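Visit report: Weerasinghe open day, Jundero building
15 September 2023

The open day ran from 10 to 4 and was split into three stations with a short talk between the second and third. I went mainly for the third station, on manipulation data, but took notes throughout. Slides were not handed out. Figures below were read off the screens or given by staff on the floor.

Station 1: tote handling

Weerasinghe showed two fixed arms on a steel frame, each picking from a mixed tote onto a belt. The grippers were two-finger parallel units with replaceable pads, made by Grukemier. The counter over the cell stood at 553 picks when we arrived and had been reset that morning. Two stops occurred while our group was there, both on the left arm. The first was a thin bag folded under the pad; the second was a vision timeout, cleared from the pendant in less than a minute. The operator said pads are changed every 400 hours of running time. I asked whether this was a measured wear limit or a service interval chosen for convenience. It is a service interval.

Noise at the guard was acceptable for conversation. The compressor is in the next room.

Station 2: mobile base

A wheeled base carried trays between two docks over a floor with one ramp and a door threshold. Docking was repeatable and slow. The base gives way to people at a distance that makes it impractical in a narrow corridor, and the group blocked it several times by standing on the route. Battery swap is manual. Charging at the dock is planned but was not shown.

Talk

Twenty minutes, mostly on Womance, the software that sits between the recorded demonstrations and the controller. The current set holds 2,442 clips of household tasks, recorded by people in their own kitchens with a head camera. Each clip is split into steps and labeled by hand. Of the task types listed, 83 involve food. The speaker was clear that none of the cutting tasks run on hardware yet. Pouring, wiping and putting away do, with mixed results that were described but not tabulated.

Station 3: manipulation data

This station was a row of desks with two screens each. Visitors could step through clips and see the labels scroll underneath. Cutting clips were the most discussed. The holding hand is the difficult part, as it shifts between strokes and is often hidden by the blade. 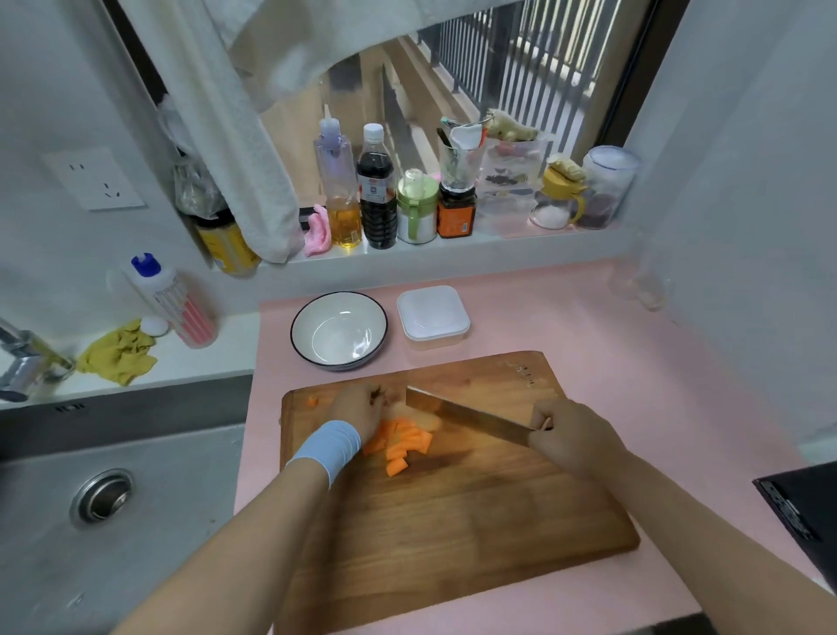
Labelers mark the start and end of every contact, for both hands separately. Agreement between two labelers is good for the knife hand and noticeably worse for the other. Clips below a set agreement score go to a third person. The threshold was changed in August and the older clips have not all been rechecked, so any comparison across the full set should be treated with care.

Items not answered on the day: force data (none is recorded at present), handling of left-handed demonstrators, and license terms for outside labs.

Access: the side entrance is step free. Parking was full by 10:30. The next open day has no date set.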